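Skovatberg Plate Reader
User Guide, Section 6: Preparing and Reading an Antibody Assay Plate

6.1 Before you start

The reader must be on for 14 minutes before the first plate is loaded. The status light changes from amber to green when the lamp is ready.

1. Take the assay kit out of cold storage and let all reagents reach room temperature.
2. Check the lot number on each bottle against the kit insert. Do not mix lots.
3. Enter the lot number under Setup > Kit > Lot.
4. Select the plate map. For the standard autoantibody panel, choose Map 2.

CAUTION: The stop solution is acidic. Wear gloves and eye protection.

6.2 Loading samples

1. Spin the serum tubes and discard any that show clots or heavy lipid.
2. Dilute each serum in sample buffer as stated on the kit insert.
3. Pipette standards, controls and samples in duplicate, following the plate map.
4. Seal the plate and start the incubation timer.

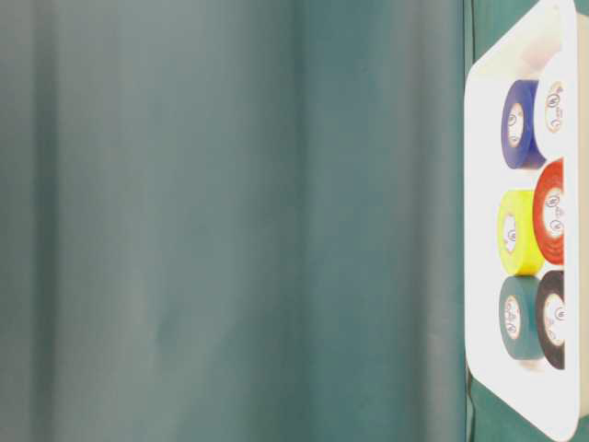
Karabo Nkuna: On our unit the timer keeps running if the door is opened, so a late plate shows no warning. We write the start time on the seal and check it against the run log.

Firmware 976 and later records door openings in the run log. On earlier firmware, record the start time by hand.

NOTE: Up to 56 patient samples can be entered in one worklist. Larger batches must be split between worklists, each with its own standards.

6.3 Washing and reading

1. Empty the wells and run wash program B.
2. Tap the plate face down on lint-free paper.
3. Add conjugate, incubate, and wash again.
4. Add substrate. Keep the plate out of direct light.
5. Add stop solution in the same order as the substrate.
6. Load the plate with well A1 at the rear left and press Read.
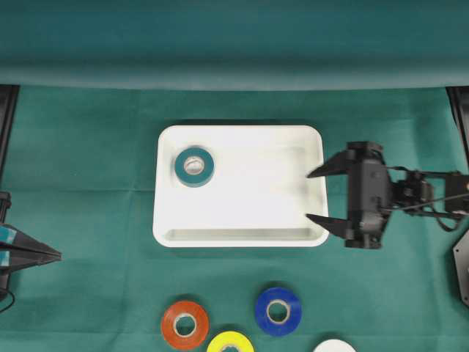
Fig. 6-2. White tray with tape roll.

If the positive control falls outside the range on the insert, the run is marked Invalid and patient results are withheld. Repeat the full assay. Do not re-read the same plate.

6.4 Exporting results

Open Results > Export and select the worklist. Files are saved to the folder set in Section 3.

Section revised 12 May 2022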